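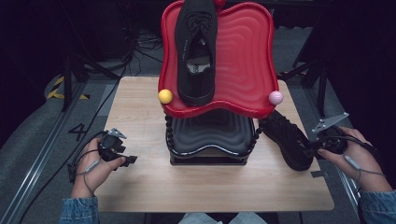 Beverley Pearce had the key to her aunt's flat until the end of the month and a list of what had to go. The furniture was easy, as the man from Stirkmont would take all of it for 160 pounds. The small things took longer. By the second afternoon she had got as far as the trays, the black ones with the rippled edges and the red one that went on top, and the black knitted shoes had somehow become part of the same job. One of them lay across the red tray, laces still in, and the other was on its side on the table. There was a yellow ball on one corner of the tray and a pale pink one on the other. She had no idea what the balls were for. Her aunt had never owned a dog.

She wrote "trays" on the list and then "shoes", and put a question mark after the shoes.

They had been bought in September from the Prokopenko shop by the station, at a time when Aunt Maud could still get down the stairs on her own. Forty-two stairs, and she said the number out loud every time she reached the bottom. She wanted something light that she could get her foot into without sitting down. Beverley had gone with her and had been bored, and had looked at her phone for most of it. She remembered that the first pair pinched and that the girl had gone to the back for another size. She didn't remember what they had talked about on the bus home, though they must have talked.

The trays were older. They used to come out at Christmas with nuts on them, and for card evenings, and one year for a whole salmon that Uncle Len had won in a raffle at the Flirnell works and carried home wrapped in his coat. Nobody in the family liked salmon much. They ate it for four days.

Lenuța Dumitrescu from across the landing had said she would come and help when her shift finished. She let herself in a bit after three, with milk, and put the kettle on without asking where anything was. She had been in and out of the flat for years. She knew which ring on the cooker didn't light.

"You're keeping these?" she said, looking at the trays.

"I don't know. Where would I put them?"

"You have a cupboard."

"It's full."

Lenuța went through to see about the bathroom cabinet. Beverley heard bottles going into a bag. She took the shoes and the trays to the bed, where the things she hadn't decided about were, and put the two balls in a bowl with the spare fuses. Then she came back and stood with her hands on the table. She had done her homework at it, the years her mother worked late. There was a place near the middle where the grain went round and round in long ovals, and she used to follow it with the blunt end of a pencil when she was meant to be doing fractions.
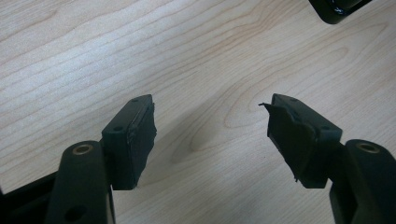

Lenuța said from the doorway that the table shouldn't go to Stirkmont, whatever he was paying. He would have it in his window by the weekend with a silly price on it, and Beverley would walk past and be upset.

"I wouldn't be upset."

"You would be upset," Lenuța said. "Ring him. Say there's no table."

Beverley said it wouldn't go up her stairs. Lenuța asked if she had measured it. She hadn't. They found a tape in the kitchen drawer, under a Cletar guarantee for a toaster that had been thrown out long ago, and Lenuța held one end while Beverley read the other and wrote the figure on the back of her hand. Then they drank the tea, which had gone a bit strong, and Beverley rang the man and told him there was no table. He took twenty pounds off.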